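How do you make a picture out of tiny tiles?

Have you ever looked down at a shop floor and spotted a fish, a star or a sun made from lots of little squares? You were standing on a mosaic!

People have been making mosaics for thousands of years. The Romans loved them and put them in their houses and baths. Their small cubes of stone or glass are called tesserae (say it: TESS-er-ee). Just one is a tessera.

The easiest pattern of all is the checkerboard. You only need two colours, and you swap them every time – light, dark, light, dark – along each row.
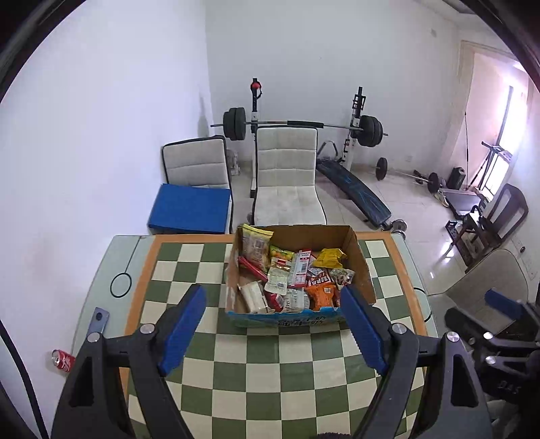 Green and cream checks on a table, with a box of snacks on top.

Curves are much trickier! Mosaic maker Hatem Belhaj snips his tiles into wedges so they can bend round a corner. His big heron at the Hukarura swimming pool has 1,410 pieces, and 223 of them are in one wing. It took him 18 weeks!

Want to have a go? Cut old magazines into small squares and sort them by colour. Draw a simple shape on card, then glue the squares inside it, starting at the edge. Leave a thin gap between them. In a real mosaic that gap is filled with a paste called grout, and it makes the colours stand out beautifully.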